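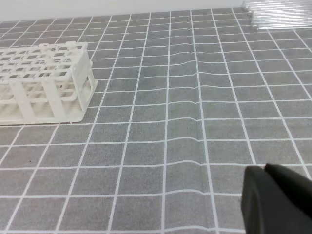
Department of Political Communication, Skirkell College

4.2 Do courthouse protests move votes?

Figure 1. Table covering with a printed grid.

Sastry and Thibodeaux claim that six rallies held in May cost the sitting sheriff of Horgan County more than 400 votes. We doubt it. Their survey reached 3332 registered voters, but only 43 said they had heard of any rally before being asked. The authors treat that group as typical of the county. We see no grounds for this, and the paper offers none. Turnout had also been falling in the same precincts well before the first march (Ekström and Suvarna make this point, though they bury it in a footnote). Local news coverage may have done some of the work credited to the crowds. Without a comparison county, the data can't tell us which.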